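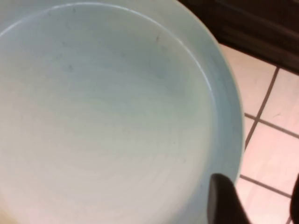
## Dye room and sewing floor: monthly check

Workshop: Breltska, ground floor and back yard
Checked by: Ojārs Siliņa
Date: Mon 19 October

Marks: OK = in order, FIX = must be repaired, ASK = I could not decide alone.

### 1. Dye kitchen

- [x] **Gas hoses and taps: OK.** I brushed soap water on all the joints and saw no bubbles. The hose of the left burner is still the one from July.
- [ ] **Extractor fan: FIX.** It runs, but the filter is full of lint and the pull is weak at the far pot. Please wash the filter before the next indigo day.
- [x] **Dye powders closed and labeled: OK.** Two labels are written only in pencil. I wrote them again with marker.
- [ ] **Dust masks: FIX.** The box is almost finished. Do not weigh powder without a mask, also when it is only one spoon.
- [x] **Pots and spoons for dye kept apart from lunch dishes: OK.** Last month I found a mordant spoon in the drawer with the forks. Now the drawer has its own lock and the key hangs by the scale.
- [x] **Bath temperature: OK.** The silk bath was set at 60 degrees and my thermometer showed the same.

### 2. Steaming and pressing

- [x] **Steamer safety valve: OK.** Opens by hand and closes again without sticking.
- [ ] **Steam iron no. 2: FIX.** The cord is worn near the handle and I can see the inner cover. I took the iron away and put a red tape on it. Please do not take the tape off, even for one scarf.
- [x] **Heat gloves: OK.** One pair for each press.
- [ ] **Big Gidey press: ASK.** The plate goes down slower than before. It is maybe only the spring, but I would like the mechanic to look at it.

### 3. Cutting and sewing

- [x] **Needle guards on the machines: OK.**
- [x] **Rotary cutters closed when not in the hand: OK.** I walked through two times, before lunch and after.
- [ ] **Pins on the floor: FIX.** Under the long table there were many. The magnet must be used every evening and it was lying behind the wool bales with dust on it.
- [x] **Light at the hemming places: OK.** The new lamp gives less shadow on dark cloth.

### 4. Storage and exits

- [ ] **Back door: FIX.** It was blocked by the parcel from Etosgate, some 50 meters of cotton on rolls. I moved the rolls myself. The yellow line on the floor means that nothing stands there, also not for an hour.
- [x] **Extinguishers: OK.** Seals are whole and the needle is in green.
- [x] **Silk shelves: OK.** Fixed to the wall with new screws.
- [ ] **Rags with alcohol or gutta thinner: ASK.** They go in the metal bin with lid, this is good. But who empties the bin? It is not in the Clerkari work plan, so I think each person waits for the other.

### Comments

The iron and the back door are the most important for me. The cord repair can wait if we buy a new iron, but the old one should not come back to the table before then.

The mechanic for the press should be called this week. I can be present in the morning, not on the afternoon when we steam.

I leave one copy by the scale and one in the office. When you finish a FIX point, please write your initials next to it.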